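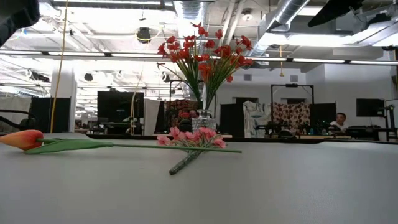 The Tulip Goes Last

I had three kinds of fake flowers and one vase, and it was twenty past four on a Tuesday, so of course that was when I decided to have standards.

The red ones were easy. You hold them like a bunch of spaghetti and drop them in, and they fall open whichever way they please. Mine went off to both sides in a big V, with one stem wandering out to the left all by itself like it had seen somebody it knew. I left it. My aunt always said a bouquet should have one stem that doesn't listen, and my aunt did the flowers for every wedding in Tranmont for as long as I was small enough to sit under the table and collect the snipped ends.

The pink bunch was the trouble, and the tulip was worse.

I should say what it was all for. Fuvano, where I work, was doing the reception desk for the Hesis building, and the Hesis people had asked for "something cheerful, nothing that needs water." That was the entire brief. I read it out loud to myself in the truck and felt very professional. Then I went to Chacko, the discount place out past the car wash, and spent 95 dollars of company money on flowers that will outlive me.

The vase I didn't buy. The vase was hers. Cut glass, squarish in the body, with a skinny neck and a lip that flares out, and if you put it in a window at the right hour it throws little bits of light all over the ceiling. She kept it on top of the refrigerator, where I wasn't allowed to reach, and when she moved to the coast she wrapped it in a bath towel and put it in my arms and said, "Don't let it get dusty." I let it get very dusty. It sat in my hall closet for 9 years behind the vacuum cleaner. I washed it on Monday night with dish soap and a bottle brush and felt terrible the whole time.

Anyway, the neck. A skinny neck is lovely until you want to get a third thing down it. The red stems are thin as wire and they'd already packed themselves in tight, and the pink bunch has one fat green stem with a knobby end on it, and there was no way. I tried from the front. I tried from the back. I took out half the reds and put the pink in and then the reds wouldn't go back, so I took it all out and started over, and by then I was talking to it.

"You're going to be so pretty," I told the pink bunch. "Just breathe in."

It did not breathe in. I laid it down in front of the vase to think about what it had done, and I laid the tulip down across the top of it, and I went and got a cup of coffee.

Now, the tulip. The tulip wasn't on the list. It was in a bucket by the register at Chacko, yellow at the tip and going down into red like something left on the stove, and I've never been able to walk past a thing by the register in my life. It was too long for the vase and too loud for the pink, and I knew it when I picked it up. But my aunt had a rule about that too. The tulip goes last, she used to say, because a tulip does whatever it wants and you may as well let it see what everybody else is wearing first.

When I came back with my coffee I stood at the end of the table for a minute before I sat down. The reds were up there in their glass, all spread out and pleased with themselves. The pinks were in a heap at the foot of it, and the tulip was stretched out over them on its side with its long leaf trailing behind, pointing off to the left, exactly the way she used to lie on the couch after a wedding with her shoes still on.

I laughed so hard I got coffee on my sleeve.

Then I called her. I hadn't called since August, and I didn't have a thing prepared. She picked up on the second ring – she always answers like she's been waiting for a plumber – and I said, "I can't get the pink ones in."

"What's the neck like?"

"It's your vase."

There was a pause on her end, and I could hear a radio going.

"Oh, honey," she said, "that vase never held more than one kind of anything. I only ever used it for show."

So we stayed on the phone for an hour, and I found a plain jar for the pinks, and she told me about a bride who fainted into the hydrangeas. I asked her about the tulip right before we hung up.

"Is it a good one?" she said.

I looked at it. I said it was a pretty good one.

"Then take it home."

It's on top of my refrigerator now, in a soda bottle.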